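Grolell two-finger gripper

The Grolell takes over the lifting and handing of small things, so the person at the bench can stay with the checking. Light grey pads, black body. 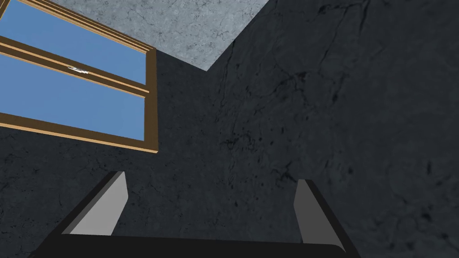
Reading time: 2 minutes

At Bridus the staff were worried at first. Snežana Hoxha now plans the work of the arm herself and bends down much less in one shift. Training takes 20 hours and is included in the price.
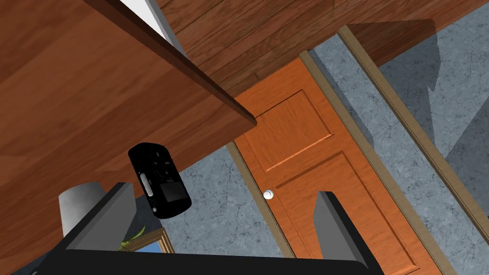 She also asked for a slower speed near people, and we have added it to all models. Order number 3517.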